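A quiet seat in the council chamber

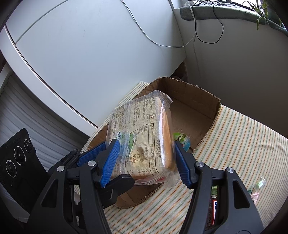 Lucero Guzmán has represented the harbour ward on Platovari town council for seven years, and in that time she has lost more votes than she has won. She sits with the opposition group, which holds too few seats to block anything the ruling side wants to pass.

Her main complaint is about written questions. Under the council's standing orders, any member may put a question in writing and the executive has 15 working days to reply. Guzmán and her colleagues say that 70 of their questions have gone past that limit since the last election. Some concern small matters, such as a broken handrail on the Jurkeck steps. Others ask how contracts were awarded.

“I don't mind getting an answer I disagree with,” she said. “I can take that back to people in the ward and we can argue about it. What I get is an acknowledgement slip.”

The leader's office says replies are being prepared and that many of the questions overlap. A clerk who used to work in the democratic services team said one member of staff handled the whole list, along with the minutes of four other meetings.

Matters came to a head over the Utatance ferry subsidy. The council agreed to renew it in a session that lasted under an hour, and the figures were handed to members as they took their seats. Guzmán asked for the vote to be put off. The chair ruled her out of order, then allowed her two minutes at the end, when several members had already left.

A petition followed. It was signed by 766 residents, most of them from the harbour ward and the Muñoz estate, and it asks that papers be published a full week before any vote on spending. It also asks that late replies be listed by name of department.

The executive has agreed to discuss the petition in June but has not said whether there will be a vote. Two members of the ruling group have told Guzmán in private that they support the first part. Neither has said so in the chamber.

She has put in another written question, asking when the discussion will be held and who will chair it. The clerk's acknowledgement is dated May 15, 2020.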